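Mesidmont Entertainment Statements Corpus: data card

October 2022
By Ruan Potgieter

Summary

The Mesidmont Entertainment Statements Corpus is a collection of 2000 short news items on film, television and music performers who made a public statement and then answered the response to it. A typical item reports a post, an interview remark or a comment from the stage, the reaction that followed, and the performer's reply. The corpus was built for work on quotation attribution: deciding who said what, to whom, and through which channel.

All items are in English. They come from 42 outlets, a mix of daily papers with an entertainment desk, trade weeklies and web-only sites. The unit is the published item. Live blogs were left out, as were items made up entirely of a photo gallery.

Contents of the release

items.jsonl holds one record per item.
statements.jsonl holds one record per attributed statement, linked by item_id.
outlets.csv holds outlet codes and outlet type. Outlet names are replaced by codes.
guidelines.txt is the version of the annotation guidelines used for the final pass.
splits/ holds the lists of item IDs for train, dev and test.

Fields in items.jsonl

item_id: string, stable across releases.
outlet_code: string, three letters.
headline: string, as published.
standfirst: string or null. Null means the outlet does not use one. An empty string means the outlet uses one and it was blank.
body: string. Paragraph breaks are kept as single line feeds.
has_quote: boolean. True if the body contains direct speech by the performer. True for 906 items.
has_post: boolean. True if the item embeds or reproduces a social media post. True for 965 items.
topic: one of politics, casting, pay, censorship, personal, other.
image_kind: see the section on images.

The two boolean fields overlap. An item that quotes a performer only through an embedded post has has_post true and has_quote false. This was changed between the pilot and the final pass, and the pilot files should not be mixed with this release.

Fields in statements.jsonl

statement_id, item_id: strings.
speaker: pseudonym, consistent within an item only.
role: performer, agent, producer, official, member of the public, unknown.
channel: post, private message made public, interview, press release, stage, court filing.
stance: supports, opposes, neutral, unclear.
start, end: character offsets into body, end exclusive.

Private messages made public were the hardest channel to code. Performers often share a message with the sender's name hidden, and the outlet then describes the sender in guarded terms. The role is coded from what the item says about the sender. If the item only says that the sender "seems" to belong to a party, a fan group or a production company, the role is unknown and the wording is copied to the notes field.

Collection

Items were gathered with Botha, an in-house feed reader, from the public feeds of each outlet. Duplicates were removed in two steps. Exact matches on the body were dropped first. Near matches were then compared by hand, and the longest version was kept. Wire copy that ran under several mastheads counts as one item and carries the code of the outlet that published it first.

Text extraction was done with Flatura. Pull quotes, newsletter prompts and "also read" lines were stripped. Some remain, mostly where the outlet sets them in the same style as body text. Known leftovers are marked with residue: true.

Annotation

Two annotators worked on every item. Disagreements went to a third reader, who saw both versions and could choose either one or write a new one. Annotators worked on text and images in separate passes and did not see the topic label during the image pass.

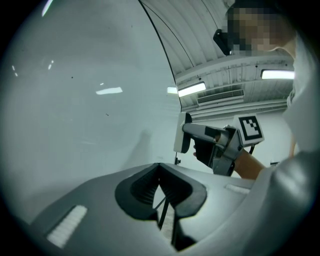
The image_kind field describes the lead picture of an item and takes one of five values: portrait, group, screenshot, venue, unrelated. Image files are not part of the release. Annotators were told to code what is visible and to ignore the caption, so an agency caption naming a performer has no effect on the value. Unrelated covers any picture with no link to the performer or the statement. A stock photo of an empty street would be coded unrelated even if it ran under a story on a casting dispute. The companion field person_visible is set separately and does not need a whole figure; an arm or a hand at the edge of the frame is enough for true. Screenshots of posts that include a profile picture are also coded true.

Splits

Splits are made by performer, so that no performer appears in more than one of them. Items that concern two performers follow the one named first in the headline. As a result the topic mix is not even across splits – the test split has a larger share of politics items than train. Scores should be reported per topic as well as overall.

Intended uses

Quotation attribution, speaker role labeling, and study of how entertainment desks word unconfirmed claims. The corpus can also be used to test text extraction, given the residue flag.

Uses to avoid

The corpus should not be used to rank performers by political view. The stance field refers to a single statement in a single item and says nothing about the speaker in general. It should not be used to identify the senders of private messages. Users must not try to reverse the pseudonyms, although headlines are kept as published and will name performers in many cases.

Known problems

Offsets in items with emoji were computed on code points. Tools that count bytes will give wrong spans.
The topic value other is overused for award show remarks.
Sarcastic replies are often coded unclear for stance. The guidelines give no firm rule.
Corrections made by outlets after collection are not reflected.
Apostrophes are straight in some outlets and curly in others. They have not been normalized.

Changes

The June release had a single role value for agents and producers. These are now separate. It also stored channel as free text, which has been mapped to the fixed list above. Item IDs did not change.

Access and removal

The corpus is held by the Arthorpe text group and is shared for research on request. A signed use form is needed, one per institution. Outlets and persons named in an item may ask for its removal. Removed items keep their ID in a tombstone file with all text fields set to null, and the counts on this card are updated at the next release.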